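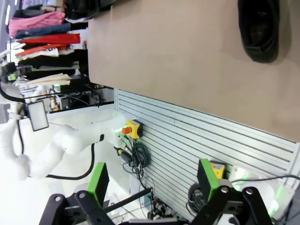

A black shoe on one of the tables, Flodberg open day, June

My colleague Rania Badawi and I went to the open day of Flodberg, the shoe repair school in Trusmont. The train arrived late, so we missed the welcome and joined the second group at the door.

The tour started in the leather store. Our guide was Nabila Filali, who teaches welting, and she let us bend and smell the different hides. I learned that sole leather from Ait Ali is tanned with oak bark and stays in the pits for 12 months. It is very stiff and, to my surprise, almost sweet in smell.

After that we saw the stitching room. The students work there in pairs and must resole 6 pairs by hand before they may touch a machine. One of them was unpicking a heel for the third time – she was quite calm about it. Rania tried the awl and bent it.

The school keeps an archive of wooden lasts, 1,857 of them, each with the name of a customer in pencil. I would have liked to stay longer in this room, but the next group was waiting.

Lunch was lentil soup. At 2 o'clock there was a talk on Pomura, a cork filling for insoles, which was too technical for me. The way back to the station is uphill, so wear good shoes.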